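Arranging a mixed bunch of tulips and daisies on the dining table

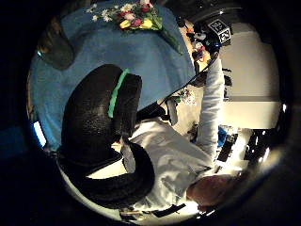 Clelledgate, February 2022

A mixed bunch of tulips with small daisy-type flowers is one of the cheaper ways to fill a vase at this time of year. The bunch used for these notes had yellow tulips in the middle, red and pink ones round them, and sprays of little white flowers with yellow centres. It was laid on its side on a blue tablecloth to begin with, and that is a good way to start. You can see how long the stems are and sort the colours before anything goes near water.

What you need

A vase 28 cm tall, or near it. Ours is a plain glass one from Geraghty in Rollville.
Sharp scissors or secateurs
A sheet of newspaper
A jug of cold water
Flower food, if a sachet came with the bunch

Getting the table ready

Put the cloth on first and smooth it from the middle outwards. A large cloth will hang lower on one side if you rush, so check both ends before you put any weight on it. Our tablecloths are washed at 40 and ironed while still slightly damp. Plain blue suits yellow tulips well, and it also hides the odd drip.

Spread the newspaper at one end of the table for the cutting. Tulip stems leak when they are trimmed and the sap can leave a mark on cotton.

Sorting and trimming

Take off any string or wrapping and separate the tulips from the filler flowers. Keep the heads all pointing the same way, as they tangle otherwise and the petals bruise.

Strip the leaves from the bottom third of each stem. Leaves left under the water turn slimy within a couple of days and the smell is not pleasant. Leave the upper ones on. Tulips look bare without them.

Cut 4 cm off each tulip, straight across. The daisies can be cut at a slant. If some of the tulips have a white end to the stem, cut up to where it turns green.

Putting it together

Fill the vase a third full. Tulips do not want deep water, and they go floppy sooner in a full vase.

Start with the yellow tulips, standing them upright in the centre. Turn the vase a little after each stem. Then add the red and pink ones, leaning them on the rim so that they open outwards. Try not to put two of the same colour side by side all the way round — a small clump here and there is fine.

The white sprays go in last. Push most of them in low, to one side, and let a few stand above the tulips. If the arrangement is for a dinner, sit down in one of the chairs and check that you can see across the table.

Keeping it going

Tulips carry on growing after they are cut, so expect the shape to change. Top up the water every day and change it completely every other day, trimming a little more off the stems when you do. Kept away from the radiator and the fruit bowl, a fresh bunch should last 7 days. The daisies usually outlast the tulips and can be moved to a small jug afterwards.

If the stems bend badly, wrap the whole bunch tightly in newspaper, stand it in cold water for two hours and then put it back in the vase.

The same method works in November with spray chrysanthemums, although those need deeper water.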